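Two-armed robot learns to unzip a bag, at least on its home table

2018-09-25

A group at Brincombe says it can teach a two-armed robot to open a zippered bag using 70 demonstrations, where its earlier method needed 1024. The claim is in a short paper on the system, called Draren, and it deserves a slow read.

The headline success figure comes from 753 trials, nearly all run with one style of bag on one table. Swap in a bag the robot wasn't trained on and the paper offers just 14 attempts, with no breakdown of how they failed.

Work on the bag task at Brincombe:

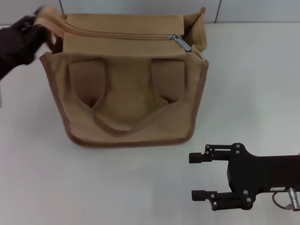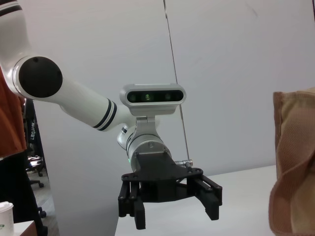 Hidayah Lau, who leads the project, says a wider test has been under way since May and will include soft pouches and backpacks. Those results aren't out. The paper also counts a run as a success if the zipper gets halfway, a looser rule than the one used for the older method. Until both are scored the same way, the drop in demonstrations is hard to judge.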